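Home | Services | Planning Guides | Obituary Desk | Contact

How to Submit an Obituary Notice
Farnville Memorial Services, Family Guidance Office
Revised August

Families served by Farnville Memorial Services may write an obituary themselves or ask our office to prepare one from notes. The steps below apply to notices placed through us in the Drukby edition and on our own memorial pages.

Step 1. Choose one person to submit the notice.
The newspaper accepts text and corrections from a single contact. Relatives may work on the draft together, but the person named on the submission form must approve the final version and be available by telephone on the day it is sent.

Step 2. Gather the facts.
Write down the full legal name, any name by which the person was commonly known, age, town of residence, and the date and place of death. Add the place of birth, parents' names, schooling, military service, employment, and memberships. Check dates against a certificate or discharge paper where one is at hand. If a date cannot be confirmed, leave it out of the notice.

Step 3. List the family.
Survivors are usually named in this order: spouse or partner, children, grandchildren, brothers and sisters. Place a spouse's first name in parentheses after the relative's name. Those who died earlier are listed in a separate sentence. Families with many grandchildren may prefer to give only the number. Please ask before naming a former spouse or a minor child.

Step 4. Write the text.
Begin with the announcement of the death, then the life, the family, and the services. A standard notice runs up to 40 lines. Longer notices are accepted at the line rate shown on the form. Do not include a street address, a mother's maiden name, or a full date of birth, as these details can be misused.

Step 5. Add the service details.
Give the day, the hour, and the name of the chapel or church. Visiting hours at the Wumbei Road chapel must be confirmed with our office before they appear in print. If the service is private, the words "Services will be held privately" are sufficient. Memorial gifts should be directed to one organization, with its mailing address.

Step 6. Send and proof the notice.
Text received by 11 a.m. is set for the following day's paper. The deadline for the Tuesday paper is 11 a.m. on the preceding business day. A proof is returned by e-mail. Read every name aloud against your own list before you reply. Once the proof is approved, changes to the printed notice are treated as a new placement.

Online notices remain open for correction for 14 days. Requests should be made in writing by the person named on the form. Printed copies for relatives may be ordered from the Fleris office. 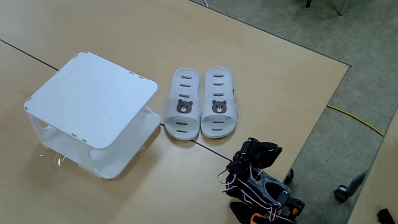

Payment for newspaper notices is due when the proof is approved and may be included in the funeral account if arrangements are being made through us.

Farnville Memorial Services | Contact the Family Guidance Office | All rights reserved | Back to top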